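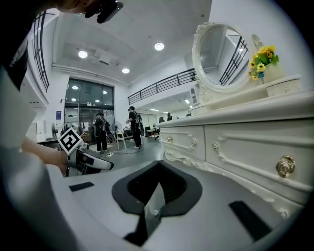 Assunto: Re: [moveis-antigos] Puxadores desiguais em toucador branco estilo provençal
Data: 27 de junho de 2024

Boa tarde a todos,

Respondo à mensagem sobre o toucador branco, que cito em baixo só na parte que interessa.

> Comprei em fevereiro um toucador branco de estilo provençal francês, com
> molduras entalhadas nas gavetas e espelho oval em cima. A gaveta pequena da
> esquerda tem um puxador redondo de latão, simples. A grande tem um puxador
> dourado muito maior, em forma de roseta. O vendedor garante que saiu assim
> da fábrica. Custa-me a acreditar. Devo procurar outro igual ao grande, ou
> trocar tudo por puxadores novos? E o espelho, que está só pousado no tampo,
> fixa-se como?
> Já agora, a gaveta grande prende do lado direito quando está cheia.

Começo pelos puxadores. Há móveis deste género em que a diferença é de origem: botão pequeno nas gavetas estreitas, peça maior nas largas. Tive uma cómoda da Hoarau com essa combinação e os furos nunca tinham sido mexidos. Antes de comprar seja o que for, tire a gaveta pequena e veja a frente pelo lado de dentro. Se houver um segundo furo tapado com massa, ou uma marca de anilha maior do que a porca que lá está, o botão foi trocado. Se houver um só furo limpo, eu deixava ficar.

No caso de ter sido trocado, meça a distância entre a moldura de cima e a de baixo antes de encomendar. Na minha cómoda comprei pelo catálogo uma roseta de 64 mm e ficou a tocar no entalhe. Tive de a devolver, e os portes foram por minha conta. A Clasard vende rosetas avulsas em vários diâmetros e aceita que se mande o molde em papel do puxador antigo. Demoraram 11 dias a entregar. A Tukonis tem mais escolha, mas só vende em jogos, e para um único puxador não compensa.

Quanto ao acabamento, não limpe o dourado com produto para metais. Muitas destas peças têm uma camada fina por cima de outra liga e ao fim de duas ou três limpezas fica tudo cinzento. Pano de algodão ligeiramente húmido, sabão neutro, e secar logo. Nas molduras brancas uso um pincel macio a seco, daqueles de aguarela, para tirar o pó dos cantos do entalhe. Com pano o pó só entra mais.

O espelho. Se a moldura tiver dois pés ou uma travessa em baixo, costuma haver furos correspondentes na traseira do móvel, às vezes tapados com tinta. Passe a unha ou a ponta de um lápis. As hastes de madeira que os ligavam perdem-se nas mudanças – é raro aparecer um espelho destes com as duas. Fiz as minhas com ripa de faia de 33 mm de largura, pintada do mesmo branco, aparafusada à traseira do móvel e à parte de trás da moldura. Não aparafuse através do tampo. Se o móvel estiver num patamar ou junto a uma escada, não deixe o espelho apenas pousado, nem por uns dias.

Atenção também aos ornamentos do topo da moldura. São muitas vezes peças coladas à parte e partem-se quando se pega no espelho por cima. Pega-se sempre por baixo, com uma mão de cada lado.

A gaveta que prende. Vire-a ao contrário e veja se as corrediças de baixo estão gastas mais de um lado. Quase 2 mm de desgaste chegam para a frente descair e roçar na travessa. Vela branca esfregada na madeira resolve durante uns meses. Para ficar em condições, cola-se uma tira fina de madeira dura na corrediça gasta e lixa-se até a gaveta correr direita. Verifique primeiro se o móvel está nivelado, porque num chão torto a caixa empena e a gaveta prende mesmo com as corrediças boas. Foi o que me aconteceu no corredor de casa, e bastou um calço de cortiça no pé da frente.

Para retoques na pintura, usei a tinta da Ronder em branco acetinado. É um pouco mais fria do que o branco antigo e nota-se ao sol. Misturei uma gota de ocre e ficou aceitável. Experimente na parte de trás.

Se conseguir, mande para a lista a medida entre os furos da traseira e a espessura da moldura do espelho. Tenho ainda sobras da ripa de faia e posso cortar duas hastes e enviar pelo correio.

Cumprimentos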